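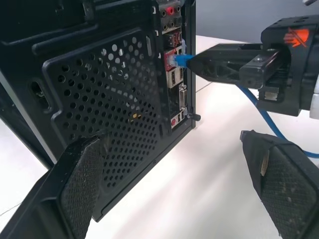
January 5, 2018
Vustside, back bench

Bars again! First proper go at the new timber since the break and I want to get it all down before I forget which blank was which (I pencilled letters on them in December and then sanded half of them off, so from now on letters go on the end grain).

Where we'd got to: the old set of practice xylophone bars sounded fine on the low side and clanky on top. Llinos thought the clank was the cord holes being in the wrong spot. I thought it was the second mode being nowhere near where it should be. We were both right, annoyingly, and today I finally have blanks good enough to pull the two problems apart.

Timber is the Prodwood batch. Lovely stuff, tight and even, a sort of dark honey colour with a greyish streak in blanks D and F. I knocked each one on the floor joist before cutting and they nearly all ring. F doesn't. It goes "tock". I can't see a check in it anywhere, but I've put it aside for mallet handles.

Blank B

Planed, ends squared, weighed 119 g before any undercut. Fundamental came up at 900 Hz on the nose. Target is A at 880, so very little to take off at the bottom, and that's the whole trouble with B. To get the second mode up to three times the fundamental (2640) I need to hollow the middle a fair bit, and hollowing the middle drags the fundamental down well before the ratio gets there. So: start shorter. I trimmed the ends a sliver at a time with the shooting board until the fundamental was comfortably sharp, and only then turned it over and started on the arch.

The arch went like this. Spokeshave for the first passes, then the curved scraper, checking after every few strokes. Tap dead centre for the fundamental, tap near the end for the second mode. I set the low-pass at 3000 Hz so the higher rubbish stops grabbing the tuner's attention, and that made such a difference! For weeks I've been squinting at a needle swinging between three answers. If you're using the tuner after me, leave the filter on for anything in this octave and take it off for the top one, or you'll lose the mode you're looking for.

What I noticed, and am a bit thrilled about: there really is a place on the underside, out from the middle on either side, where scraping pulls the second mode down and hardly bothers the fundamental. I'd read it and half believed it. You can feel your way to it by ear once you've done it a couple of times. Middle strokes for the fundamental, shoulder strokes for the second mode, end strokes if you've overshot and need some pitch back. I've drawn the three zones in chalk on the underside of the jig so we don't have to keep looking it up.

B finished a hair sharp, which I've left on purpose. It hasn't had its oil yet and the last lot all dropped a touch with oil on.

Blank C

Rushed it. Took the arch too deep on the left shoulder and ended up with a second mode below where I started. It's recoverable as a G, I think, or it's a very handsome ruler. Put it in the maybe box. 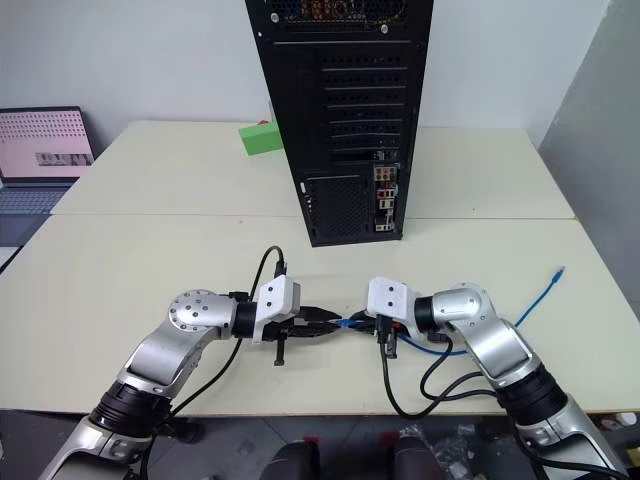 Pale table, two arms, grippers nearly meeting over the top.

Cord holes

The nodes on a plain bar sit a bit under a quarter of the way in from each end (0.224 of the length, written large on the wall by the drill press). What I hadn't allowed for is that the arch shifts them. Not miles, but enough to hear. The salt trick is still the best thing going: rest the bar on two strips of foam, sprinkle fine salt along the top, tap the middle softly over and over and let it walk into lines. Then mark the lines. On B the lines were clearly off from my pencil marks, both in the same direction, and when I moved the foam to match, the note just opened up. Twice as long a ring, at a guess. I sat there hitting it like a kid.

Drill after tuning, then, never before. And check the salt a second time if you touch the arch again.

The Baláž bit is far cleaner than our old brad point, by the way. No fuzz on the exit side, even without a backing scrap, though please do use a backing scrap.

Gradus frame

The trestle frame (I'm calling it Gradus in the notes from here on, as it's what Llinos painted on the rail) is glued up and out of clamps. The rails taper nicely. I laid a few of the old bars across it with foam under them and the spacing looks right at the low end and cramped at the top. The rail posts want to be 50 mm apart down low, closing up as the bars get narrower. I'd marked them all the same, which is plain silliness. Redraw before drilling. The good news is that nothing has been drilled.

Still arguing with myself about resonators. Pipes would be gorgeous under the low octave and they'd turn a bench toy into a real instrument. They'd also mean building the frame taller and we've just glued it. Maybe a second frame. I'd quite like a second frame!

Note from Llinos Phillips, pencilled in the margin and copied here so it doesn't get lost: "Try the soft mallets on B before you decide it's bright. You've been using the hard ones all day." Fair. Tried them. Much rounder, still plenty of attack, and the second mode sits in there like a second player an octave and a bit up. Gave me goosebumps.

For next time

Oil B and leave it overnight, then measure again and write down the drop.
Cut D long. Longer than feels sensible.
New foam strips, the grey ones have gone flat.
Sharpen the curved scraper before starting, not halfway through.
Redraw the post spacing for Gradus.
Ask Prodwood if there's any more from the same board as B. If there is, take all of it.

Scraper and salt are in the top drawer. Somebody has the small square, please put it back.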